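Notes on Replacing the Kitchen at Bendholm

The purchase of an older house brings with it a number of decisions that cannot be postponed, and the kitchen at Bendholm was the first of these. The room had last been fitted out by the previous owners, and the supply pipes were due for replacement in any case. I therefore elected to carry out both works together, beginning in January.

Three firms were invited to quote. Listell was appointed on the strength of a clear written schedule, which set aside 22 working days and listed each delivery separately. I would recommend that any homeowner ask for a document of this kind before paying a deposit. 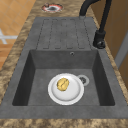
Hanyu Jiang

The choice of sink deserves more time than it is usually given. Composite models vary considerably in depth, and a drainboard takes up counter space that a small kitchen may need for other purposes. My own shortlist came down to two, and the cabinet below had to be ordered to match.

Storage was the next matter. The wall cabinets from Herach are 36 inches high, and the top shelf is best kept for items used once or twice a year. The plumbing inspection added $132 to the budget – a modest sum, although it was absent from the original estimate.

Tiling remains outstanding. I will report on the grout colors when the samples arrive.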